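On Keeping a Household Maintenance Calendar

It has been my practice for 11 years to maintain a written calendar of household duties, and several readers have asked me to set out how it is arranged. The calendar occupies a single ledger of 81 pages. Each page carries one task, the months in which it falls due, and a column for remarks.

The tasks were first drawn up with the help of Ifeoma Ekwueme, a former colleague at Paewai, where we were both responsible for office records. Her advice was to record the date on which a task was completed and to leave out the date on which it was intended. I have followed this rule ever since. An intended date gives comfort in March and is of no use to anyone in October.

Duties that recur every month are kept at the front. These include testing the alarms, reading the water meter, and clearing the kitchen drain. Seasonal duties follow. Window seals and floors are assigned to August, when the days are long enough to finish before supper.

Pale walls, light wood floor, black window framing:

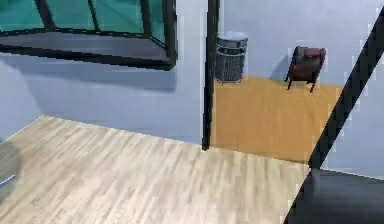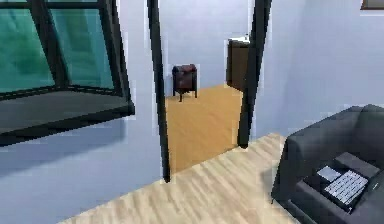
The remarks column has proved to be the most valuable part of the ledger. It is there that I note the name of the paint, the size of a replacement washer, and the price charged by the plumber. When Junpei Kinoshita took over the care of my mother's house for 2 winters, he worked entirely from those remarks and telephoned me only once, concerning the location of the main valve. The valve has had its own page since that call.

I am sometimes asked whether a computer program would serve better. I gave one a fair trial for 10 months. The reminders arrived promptly and I dismissed them with equal promptness. A ledger on the hall table is harder to dismiss.

Readers who wish to begin should choose a bound book, write in pencil for the first year, and expect to move a good many tasks to other months. Gutters, in my own case, were moved four times before they settled in November.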